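3.2 Containers and how people fill them

The second part of the study looked at the containers themselves. Households in Presov were each given a set of three: a lidded box, a soft bag with handles, and a shallow plastic bin with no lid. We asked them to use whichever they liked for empty drink packaging and to leave the other two where they could still be reached. Nothing was said about rinsing, crushing or sorting by color. The households kept a short diary, and Hiếu Đỗ visited each kitchen twice to note where the containers stood.

Over the whole period the diaries list 3919 items. Of these, 3403 were placed in one of the three containers and the rest went into the general waste or were left on a counter or windowsill. The open bin was the most used of the three in kitchens where the table or worktop was clear, and the bag was preferred where floor space was short. The lidded box did poorly in both. Several people wrote that they had to put something down before they could lift the lid, and two households took the lid off in the first week and did not put it back.

How an item was put down also differed. In the bag, cans and bottles ended up at all angles and were pressed down by hand when the bag was nearly full. In the open bin, people tended to lay things flat. A single can placed on its side in a low bin (Figure 4) takes up some of the floor, and the next can usually went in parallel to it — a habit that Ekanayake also reports for office kitchens. Standing cans upright was less common and was given up once one of them fell over. 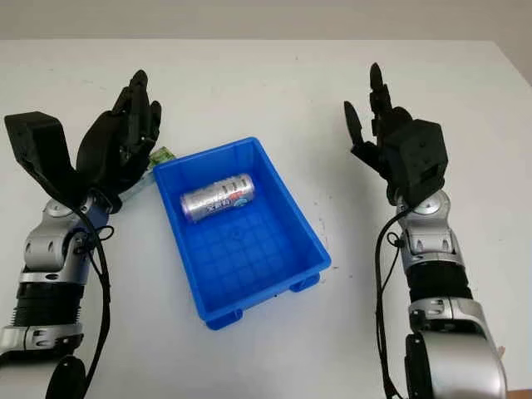
Figure 4. Aluminum beverage can lying on its side near the back wall of an open blue bin. The floor of the bin has a molded grid pattern.

We had expected the floor of the bin to matter less than it did. In an earlier trial with a smooth-bottomed tray from Drustura, cans rolled when the tray was carried, and people complained of the noise. With a patterned floor the complaints were fewer, although the diaries do not let us separate the effect of the floor from that of the shorter carrying distance. Jozef Verstraete repeated the carrying task with 200 cans in December and found the same direction of effect, with a good deal of variation between carriers.

Emptying was less regular than filling. Most households emptied the bin when it looked full, which for a low bin meant one layer and part of a second. The bag was emptied less often and was heavier when it went out. Households that kept their container by the door emptied it more often than those that kept it under the sink, whatever type it was. We return to placement in Section 3.3.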